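Call for participants: home trial of the Dedier tidying service

Hadatent is looking for people in and near Cloddale who would like a humanoid robot to come over and put their shoes away.

Dedier is our new by-the-visit tidying service. A robot and one of our technicians arrive at your door, spend 90 minutes in the part of the home you pick, and get the small everyday stuff back where you want it. It has been a practice-room project until now, and we are so happy to be taking it into real homes at last – with your kids' boots, your crowded hallway and your own ideas about where things belong!

We are starting with the entryway because it is the job people ask us for most. Slippers, sandals, sneakers, a scarf or two. It sounds small, and it is also surprisingly hard to do well. Soft slippers bend when you hold them. Straps get in the way of fingers (or help, if you go in at the right angle). And everybody has a different opinion about which way the toes should point. We love this stuff, and we want to see how it goes in houses we didn't set up ourselves.

Slippers and shelves are the work we'd be bringing to you:

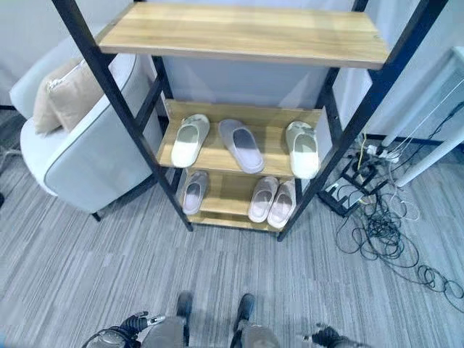
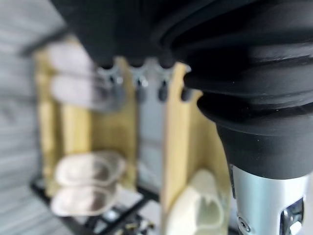
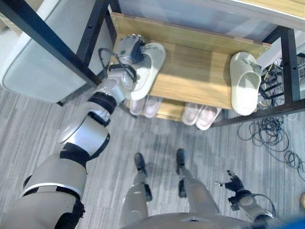
Ashley Kershaw wrote back to our first notice to ask whether she would have to clean up before the robot came, and said she'd feel silly tidying for a tidying service. She also wanted to know if it could learn that her husband's shoes go on the bottom and hers go on top, and stay that way.

Please don't clean up, Ashley! Leave things how they land. As for who gets which shelf, you tell the technician on the first visit and we set it up as a house rule. You can change it any time, and part of the trial is finding out how often people do.

What taking part involves

You would have four visits, all on weekdays, between 9 a.m. and 5 p.m. An adult who lives in the home needs to be there the whole time. You don't have to help, but we'd like you close enough to tell us when something is wrong. After each visit there's a short form, and after the last one a phone chat with Carol Greenwood, who wants to hear the complaints as much as the nice things.

The robot does one area per visit. It doesn't do stairs yet, and it doesn't wash or polish anything. Tall boots are still a work in progress – if you have a lot of them, tell us, we'd be glad of the practice.

Who we're looking for

We have room for 57 households. Apartments and houses are both fine. You need level access from the street or an elevator, a floor the robot can stand on (carpet, tile and wood are all okay), and some kind of rack or shelf for shoes. Renters are welcome if the landlord doesn't mind. Pets are fine too, though they will need to be in another room during the visit.

We would especially like to hear from older people, from families with more than two children, and from anyone who finds it hard to bend down to a low shelf. You don't need to know a thing about robots.

What you get

The visits are free, and each household receives a $90 gift card after the fourth one. Anything damaged during a visit is covered by us up to $3,000, and you'll have that in writing before we start. The robot's cameras are on while it works. You can ask for any recording from your home to be deleted, during the trial or later, and you keep the gift card either way.

How to sign up

Pick up a form at the Hadatent front desk in the Kinnunen building, or call and ask for Georges Srour or Ysaline Deschamps. Tell us where you live, who lives with you, and what your entryway looks like on a bad day. Visits start in November, and we'll call every household that applies, including the ones we can't fit in this time.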